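Vondinness

Vondinness is a doom metal band formed by guitarist Siebe Coppens and drummer Uriel Beltrán. The band plays slow, down-tuned music with long instrumental sections and a mix of clean and growled vocals. It has released two studio albums and one EP, all through the independent label Eichhorn.

History

Coppens and Beltrán had played together in the thrash band Estico, which broke up after a single demo. The two kept the rehearsal room and began writing slower material as a duo. Bassist Leonie Kleinschmidt joined the following spring. Vocalist Elba Figueroa was added after the band had tried out several singers and recorded one instrumental demo, which was sold at shows on cassette in a run of 144 copies.

The first EP, Mateda, was recorded in five days and released in December. It contains four tracks, the longest of which lasts 19 minutes. The title track had been part of the last Estico live set in a faster version. The EP was first sold as a download and later pressed on 10-inch vinyl.

The debut album, Salt Ledger, followed two years later. It was the first release with second guitarist Ilse Schmieder, who also wrote the acoustic interlude that opens side two. A short tour of small clubs was cut back when Beltrán injured his wrist, and the remaining dates were played with a stand-in drummer.

The second album, Low Granary, was recorded live in the studio, with vocals and organ added afterward. Kleinschmidt left the band before its release. Coppens played bass on the two tracks that had not been finished, and the band has since performed with session bassists.

Musical style

Most of the band's songs are in C standard tuning and are played at tempos between 50 and 70 beats per minute. "Harrow," from the second album, changes to 143 beats per minute for its final section and is the only recorded song with blast beats. Early material used a single guitar track on each side, while later recordings add a third, cleaner track in the center.

Figueroa writes all lyrics. Those on the EP deal with drowned villages and river trade. The lyrics on Low Granary form one connected story about a failed harvest, told in reverse order.

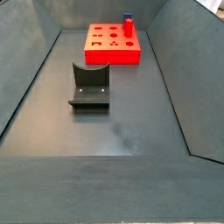
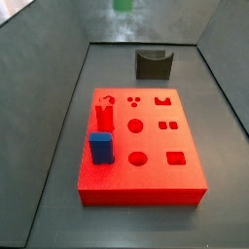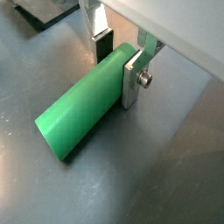 Members

Current
Siebe Coppens – guitar, organ
Uriel Beltrán – drums
Elba Figueroa – vocals
Ilse Schmieder – guitar

Former
Leonie Kleinschmidt – bass

Discography

Untitled demo (cassette)
Mateda (EP)
Salt Ledger (studio album)
Low Granary (studio album)

The cassette demo has not been reissued. Two of its three pieces were recorded again for Salt Ledger with vocals and new titles.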